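Shared rules for block tests are nearly here!

Good news from the Zollemel working group, where labs have been trying to agree what "the robot did it" should mean. Draft two of the tabletop test rules came out in July, it runs to 28 pages, and it's a much better read than draft one (which had a whole chapter on lighting and hardly a word on scoring).

The big change is in how a trial is defined. Each one now needs a written start state and a written end state, agreed before the arm moves, and a block counts as in only when it rests on the basket floor with the gripper open. Touching the rim doesn't score. Stopped trials go in the log along with all the others, so if you ran 1,000 you publish 1,000 - no quiet tidying up afterwards!

I'm especially pleased with the section on partial results. Bevetti and Shibata had been scoring the same job in different ways, one giving a point per block and the other all or nothing, and comparing the two was hopeless. The draft asks for both figures side by side. Terkico has already gone back through 680 of its old trials to see how they'd look under the new scheme, and I can't wait to read that.

Block positions get their own page too, with a plea to vary them between trials and to note every layout used.

Three blocks and one basket, in more than one layout:

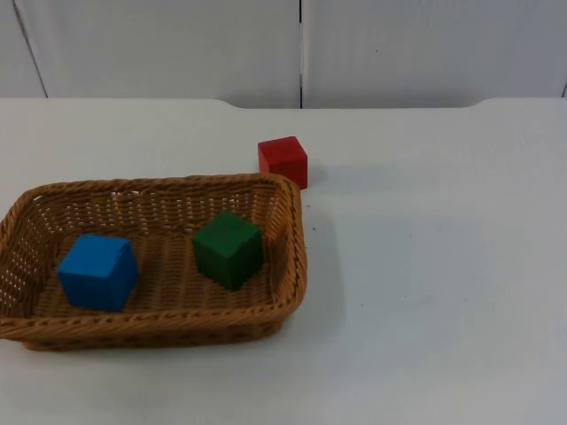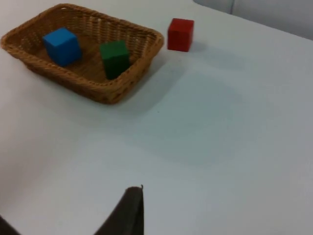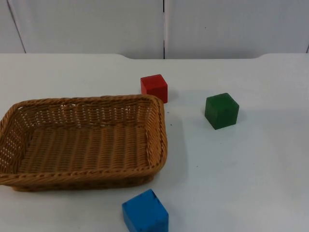 Shibata has replied to the draft asking for a time limit on each trial as well, on the grounds that a block placed after ten minutes of fumbling shouldn't score the same as one placed in twenty seconds. Comments on that are open until the end of September.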